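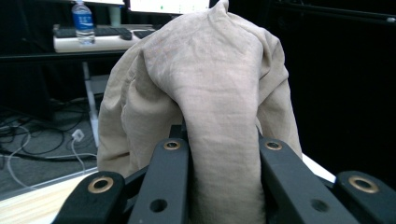
Rosulero Stage Makeup Belt

If you've ever done a 17-second quick change in the wings at a musical, you'll know why we love this one! The Rosulero belt ties at the waist and keeps brushes, sponges, pins and mic tape right where your hands go first.

It has four deep pockets and a zip pouch for small stuff. The pockets stand open on their own, so you can find things in the dark - a real help backstage. It washes at a low heat and dries overnight between shows.

The crew at the Harby Playhouse wore ours through all of last September's panto rehearsals, and the touring cast at Edasham asked for a second batch.

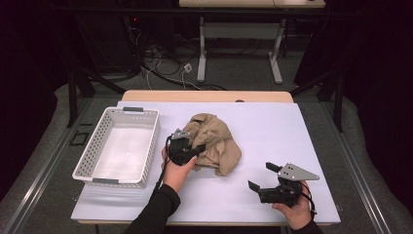
Beige cloth and a white basket on the table.

Details
Maker: Sheikh Stagewear
Fits waists up to 4 feet
Holds up to 900 grams
Colors: black, navy

Want your show's name stitched on the front? Add it in the notes box when you order - up to two lines, and please check the spelling. Named belts can't be returned, but plain ones can.

Page updated May 4, 2022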